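February 1, 2018

Second go at the Mernden glue, and I still don't believe the leaflet. It promises full strength overnight on oiled wood. The two test joints I made up from the Cabrera offcuts had been in clamps since yesterday morning and both came apart with a sharp twist. One broke cleanly along the glue line, with hardly a fibre pulled out. The other did a bit better, though I'd put that down to the rougher face on that piece.

Milagros Ayala thinks I'm putting it on too thin. Maybe. I weighed the tube before and after and got through 5 g on two joints, which seems plenty to me. She also says the store cupboard is too cold for it, and there she may have a point, as the leaflet is oddly quiet on storage.

Old Husosero hide glue, same wood, same clamps: held. I hung weights off it up to 245 N and gave up before it did. One joint proves very little, so I'm not crowing yet. Still, it costs less and I can get it off again with warm water when I make a mess of things.

The rep from Furnadville sent over a chart showing their customers' results. No mention of what wood, how many joints, or who did the breaking. Filed under adverts.

To do:

- wipe the next lot with meths first, leave the other half oily
- same thickness of glue on all of them (use the 200 micron spacer wire)
- keep the tube indoors for a week
- label the joints properly this time, pencil rubs off

If the wiped ones hold and the oily ones don't, then the leaflet is wrong and I'd like our money back. If they all fail I'm blaming the tube. Want this settled before the chairs come in, in March. 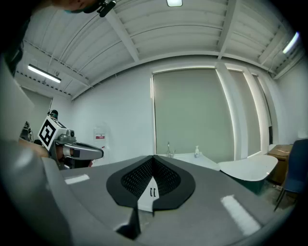 Milagros has asked for the broken pieces, so don't bin them. They're in the tin by the vice, the clean break on top.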